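# Moving the wait out of the grasp loop

I spent most of January on one problem in our towel code, and it came down to timing. 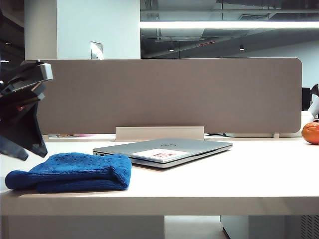 *Gripper over the folded blue towel, with the laptop closed behind it.*

Some background for anyone who reads this blog for the other stuff. We run a small stack for picking up cloth. Perception is a package called Wudar, which takes a camera image and gives back a mask and a list of grasp points. Planning is Drevach, which turns a grasp point into a path for the arm. I look after the part in between, and most of the bugs are in the part in between.

The symptom was that the gripper would come down over a towel, stop short, and hang there. After a while the planner would report a timeout and send the arm home. It did this in maybe one run out of five, and always in runs where there was something else on the desk near the cloth. On a bare desk I couldn't get it to fail.

My first guess was the mask. A laptop lid and a towel don't look much alike in color, but a folded towel has a dark line under the lower layer and so does a laptop, and I thought Wudar might be joining the two. I saved the masks for 56 runs and went through them by hand. Two were bad. The rest were fine, including most of the ones that had timed out. That took a full day and I'd like it back.

The next thing I looked at was the collision check. Drevach keeps a padded box around anything that isn't the target. The padding was set to 10 mm in the config file, but the box for the target itself was being rebuilt every time a new mask came in, and the mask changes a little from one image to the next. When the towel edge wobbled toward the laptop, the two boxes touched, the planner threw away its path and started over. By the time it had a new one, another mask had arrived. It could go around like that until the clock ran out.

So the fix was in my code after all. There are two changes:

- The mask is frozen once the gripper is within 5 cm of the grasp point. New masks still get logged, but they don't trigger a replan.
- The wait for a fresh mask moved out of the grasp loop and into the approach step, where a short pause does no harm.

The freeze has a cost. If the cloth slides during the last bit of the descent, the code won't know until the fingers close. For a towel lying flat I can live with that. For a shirt hanging off the edge of something I probably couldn't, and I've left it as a flag in the config so it can be turned off per task. The flag is called `hold_mask` and it defaults to on.

I also changed the log format while I was in there. The old one wrote the planner state and the mask state to separate files with separate clocks, and lining them up was most of the work in finding this. They now go into one file with one timestamp. The Najjar viewer reads it without changes. The Clestau one doesn't, and I haven't looked at why.

Still open: the two bad masks. Both had the grasp point on the narrow rolled end of a folded towel, where there isn't much height to work with, and Wudar seems to lose the edge there. I've put them in the test set. I'll try a lower height threshold next and see what it breaks.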